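How to sort a box of mixed small things on a bed sheet

In our apartment in Harb we had one box where everything went that had no other place. Rods from old blinds, wire, buttons, pieces of cloth, keys, the feet of a shelf which we sold long ago. When we moved from Granon the box moved with us and it was never opened. I think many homes have such a box, so I write down the method I use now. It takes one afternoon for a normal box. For two boxes please take two afternoons, the second one always goes badly if you are tired.

What you need

- one old bed sheet, white or very light, without pattern
- a few shallow trays or lids from shoe boxes
- small paper bags or envelopes
- a pencil and masking tape
- a soft brush
- a bag for the trash
- the new box or drawer where the things will live

I recommend a flat sheet. The fitted kind with elastic wants to pull itself together and the small things roll into the corners. Mine is a Salora sheet that became too thin for the bed, but any will do. The color is more important than you think. I tried first with a blue checkered tablecloth and I lost two screws in the pattern, and one of them I found later with my foot.

Step 1. Prepare the place

Choose a table or the floor. A bed is comfortable for the back, but the mattress gives way under your hand and everything slides to you. If you only have the bed, put a large board under the sheet.

Spread the sheet and smooth it with both hands from the middle to outside. It does not need to be ironed. Some soft folds are even useful, they stop the round things from rolling. Let the sheet hang over the edge of the table on your side and put it on your lap, then what falls will fall on you and not on the floor.

Have light from the side if possible. With light from the side a small pin makes a shadow and you see it.

Step 2. Empty the box slowly

Do not turn the box over. I know that it is tempting. Take the big pieces first by hand, then the middle ones, and only at the end pour what is left in the bottom. In the bottom there is usually dust and crumbs, and if you pour it first then everything gets dirty. Pour it in one corner of the sheet and keep it there.

Look for sharp things before you put your fingers in. Needles and blades go directly in a tray with a lid.

Step 3. Sort by shape, not by use

This is the part where most people do it in another way, and I also did. We take a thing in the hand and we ask what it is for. Then we remember something, we go to look for the other half in the kitchen, and after one hour there are three things sorted.

So for the first round do not ask what it is. Only look at the shape:

- long and thin (rods, sticks, skewers, knitting needles)
- wire and anything that bends
- flat (cards, plates, covers)
- small and hard (screws, rings, buttons, hooks)
- soft (cloth, ribbon, cord)
- electric things

Give every group its own area on the sheet. The soft things I put at the edge because they cover the others. The electric things can leave the sheet and wait in a tray.

If a thing belongs to two groups, for example a piece of cloth with a wire sewn in, put it between the two areas and continue. You will decide later. It is normal that the middle of the sheet looks worse than the box did.

Step 4. The long thin pieces

I give them a separate step as they make the most trouble. They are too long for the trays, they roll, and they push the small things away when you turn them. Lay them on the far side of the sheet, away from your arms, all more or less in the same direction. Do not put them on top of each other.

Then look at each one from end to end. Many rods look the same at the ends and have the difference in the middle: a joint, a thread, a place where something is wound around. If you see such a part, do not unscrew or unwind it today. Write it on tape instead, "check middle", and stick the tape near the end. I once twisted such a piece open and a spring came out, and I did not see it again until September.

Wire should be near the rods but not under them. A wire that has a loop likes to catch. If it is still attached to something, move the whole thing together and hold it at the heavy end.

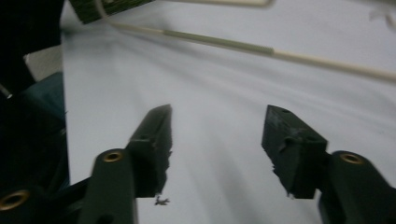 A cream-colored rod across the white sheet, with the darker ridged part in the middle, and a pale curved wire near the top.

For storing I use a cardboard tube from wrapping paper, closed on one side with tape. Before you choose the tube, measure the longest piece. Fragile rods I roll first in a strip of cloth. Write on the outside what is in it, with big letters, otherwise you will open it every time.

Step 5. Second round, now you may ask

Only now take the groups one after another and ask for every thing: do I know what it is, and did I use it or miss it? You will have three answers.

Known and needed: it goes in a paper bag with the name written on it, and the bag goes in the new box.

Known and not needed: give away or trash. Metal I collect separately, our recycling place takes it.

Not known: it gets a bag with the date. I keep this bag for 14 weeks in the hall where everybody in the family can see it. If no person asks for a piece in this time, it can go. My mother wanted one year, so we made a compromise with the things that look like they belong to a sewing machine.

Step 6. Clean the sheet

When the sheet has only dust and small fragments, do not shake it immediately out of the window. Go with the soft brush over the folds first. Take the four corners together, so everything comes to the middle, and look one more time. Then shake it outside, and wash it as usual.

Step 7. The new box

Take a smaller one than before. Ours was a large moving carton and now it is a Zarkance box with 13 liters, with a lid that closes well. Heavy bags go on the bottom and the soft things on top. The tube with the rods stands behind the closet door.

Some questions I got about this method

Can I do it with children? Yes, they are good in the sorting by shape, often faster than we are. Only take out the sharp things and the batteries before.

My cat sleeps on the sheet. Then close the door, I have no better advice.

Is a tray not enough? For a pencil case it is enough. For a real box the tray is full after five minutes and you start to make piles, and in the pile you see again only the top.

What if I must stop in the middle? Cover everything with a second sheet and do not lift the first one. On a table it can stay overnight. If it is the dining table, eat in the kitchen.

Related guides
How to fold a fitted sheet alone
Labels that stay on cardboard
What to do with single keys
Storing curtain rods in a small apartment
Old bed linen: seven uses before the rag bag

Last updated: 2022-02-16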